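Destow Reader – User Guide
Section 6: Setting up a study text and following amendments

This section covers adding a constitutional or statutory text to your shelf, choosing which version you read, and marking articles for revision. You need an activated account. If you have not activated yours, go back to Section 2.

Adding a text

1. Sign in and open Shelf.
2. Select Add text. The list is sorted by country, then by title.
3. Choose the text you want. Longer works are split into parts, and you can add the whole work or single parts.
4. Select Confirm. The text appears on your shelf with a grey marker until it has finished loading.
5. Open the text once while you are online. It can then be read offline.

Note: A text of more than 520 pages is stored as two files. Both must finish loading before search will cover the whole work.

Choosing a version

Each text is held in its current form and in its earlier forms. The reader opens the current form unless you change it.

1. Open the text and select Version at the top of the page.
2. Pick As in force now, As first adopted, or As at a date.
3. If you pick As at a date, type the date and press Enter.
4. Check the line under the title. It shows which version is open.

Wording that has been repealed is shown with a line through it. Wording that has been added is underlined, with the number of the amending act in the margin. To hide these marks, go to View and turn off Show changes.

Caution: Many syllabuses fix a cut-off for new law. The Kendirham papers, for instance, test the law as it stood at the end of December before the sitting. Set your version to match the syllabus before you start making notes, as notes do not move when you change version.

Marking articles for revision

1. Tap and hold the article number, then select Mark.
2. Choose a list. The reader starts you off with one list, called Revision.
3. Add a short note if you want one. Notes can be up to 143 characters.
4. To see everything you have marked, open Lists from the shelf.

Articles with sub-clauses are marked as a whole. If you only need one clause, mark that clause from its own number – the rest of the article will stay unmarked.

Case references

Where a decided case is linked to an article, a small C appears beside it. Select it to read the summary. Summaries in the public law set were written by Carla Khalaf and Ghassan Qudah and are meant for degree students and exam candidates. They do not replace the full judgment, and should not be cited in coursework.

Updates

New amendments are loaded every Wednesday at 6 in the morning. A text that has changed is shown in bold on your shelf until you open it.

Caution: Do not sign out while an update is running. Marks made since your last sync may be lost.

To report a mistake in a text, select Help, then Report wording, and give the article number and the version you were reading.
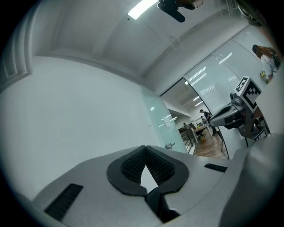 Can I keep two versions of the same constitution on my shelf?

Add the text a second time and set a different version for each copy. Marks and notes are kept separately for the two copies, and each one counts towards your storage.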